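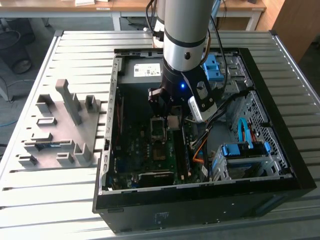 Rekeck support: Before ordering anything, please check the socket for bent pins and tell us whether the board powers on with no memory fitted. Most of the no-display tickets we get on this model end at one of those two.

Ticket status: Open
Product: Stava desktop, full-size case
Opened: Friday, May 8, 2020
Subject: No display, fans start and stop

Original report

The machine was moved from one bench to another and has not given a picture since. Press the power button, the fans run for 7 seconds, everything stops, and then it starts again by itself. No beeps. The monitor and its cable both work on another computer.

Already tried: different wall outlet, different power cord, different keyboard, no keyboard. The case is on its side with the cover off and the CPU is out of the socket. The power supply and the expansion card are still in.

Update 1 – owner

Went over the socket with a flashlight and a magnifier. No bent pins that I can find. There was a bit of old thermal paste on the metal frame around it, none inside. Cleaned the frame with a cotton swab and alcohol and left it to dry for 60 minutes.

Put the CPU back in with new paste, cooler on, cooler fan plugged in. Took out all the memory. Same thing as before, fans start and stop, still no beeps.

Rekeck support: Thank you. With no memory fitted this board should beep if it gets as far as the memory check. Please unplug the power cord, pull the expansion card, and disconnect every drive at the board end. Leave only the main power plug, the CPU power plug, the cooler fan and the front panel switch. Then try again.

Update 2 – owner

Done. It now stays on for longer, maybe the length of a slow breath, and then stops. Once it stayed on and beeped. I could not make it do that a second time.

I wiggled the main power plug while it was off and it moved more than I would expect. The clip was not all the way over the catch. Pushed it down until it clicked. The next start gave the long beeps for missing memory, and so did the one after.

Rekeck support: That is a good result. Please add one memory stick in the slot marked 1 in the manual and connect the monitor to the onboard port. Leave the expansion card out for now.

Update 3 – owner

One stick, onboard port, picture on the screen. It complained that the clock was wrong and the settings had been reset. Set the date and saved.

Second stick in, fine. Boot drive in, fine. It is a 500 GB Garkon and it shows up with the right name. The other drive would not show up until I swapped its data cable for a new one. The old one had a sharp kink near the plug, so it went in the trash.

Expansion card back in last. I had to loosen the screw, seat the card and tighten again – if I tightened first, the back end of the card lifted slightly out of the slot.

Update 4 – owner

Ran the Sima memory test overnight, roughly 8 hours, no errors. Started the machine cold five times in the morning and got a picture each time. Cables are tied back from the cooler fan and the cover is on.

One question before you close this. The manual says to replace the board battery if the clock resets. Should I do that now, or wait and see?

Rekeck support: If the clock keeps time with the cord unplugged overnight, the battery can stay. If it resets again, replace it with the type printed in the manual. We will leave the ticket open until you have checked.

Update 5 – owner

Left it unplugged overnight. Clock was right in the morning. OK to close.

Ticket status: Closed
Cause: Main power plug not fully latched; second drive's data cable damaged
Parts replaced: One data cable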